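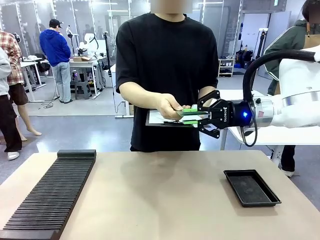
A paper form takes longer than a tablet, one reader wrote after my September column, and people who want paper should be ready to pay for it. I have thought about that comment for several weeks. I still think it is wrong.

My subject then was the clinic in Nudgate, which stopped handing out paper forms at the front desk. You check in on a screen or on your phone. The software comes from a firm called Drusent, and it works well enough for me. I am used to it. My complaint is that the paper form was taken away on the same day the screens went in.

The clinic says 3,577 patients used the new check-in during its first months. It also says 85 asked for paper and were told there was none. The second number was given as proof that few people mind. I read it differently. Those are only the ones who asked. Some people will not ask at a desk with a line behind them, and some will go home and put off the visit.

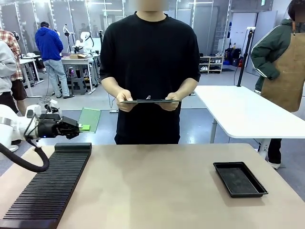
The cost argument is weak too. A stack of forms and a few pens cost very little. The real cost is the staff time to type the answers in, and for a small number of patients that is a modest amount of work. The library in Greneo has kept paper card applications next to its online ones for years and has not had to hire anyone to handle them.

There is a fair point on the other side. Handwriting is hard to read, and a wrong digit in a dosage matters. I would not want a clinic to go back to paper for everything. A clerk can read the answers back to the patient before filing them, as clerks did for a long time.

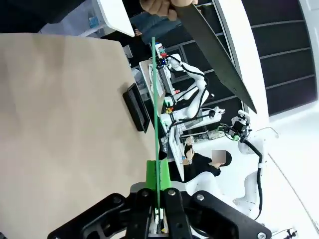
What I would ask for is a simple rule. Any office that people have to use, such as a clinic, a tax window or a school, should keep one way in that needs no device and no account. It should be posted at the desk so that no one has to ask. Nudgate could start with the clinic and do the permit office next.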